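Participants wanted: memory and word recall in bilingual adults

The Rendska study is recruiting adults aged 18 or over who use English and French at home. The work compares how quickly common nouns, such as the names of small animals, are recalled in each language. Study reference: 1543.

Each participant attends 2 sessions at the Cordier Building, Room 87. Sessions start at 10 a.m. and must be completed by the end of June.
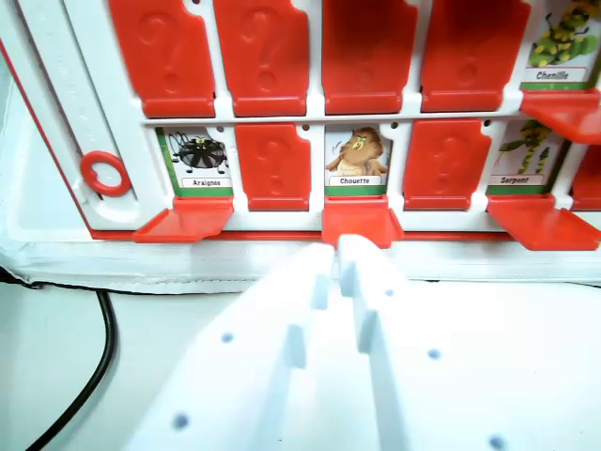
Is travel paid for?
Bus and rail fares are refunded on receipt of tickets - car mileage is not covered.

Applicants must have normal or corrected hearing. To apply, write to Guðlaug Ragnarsson at the study office, giving your age and first language.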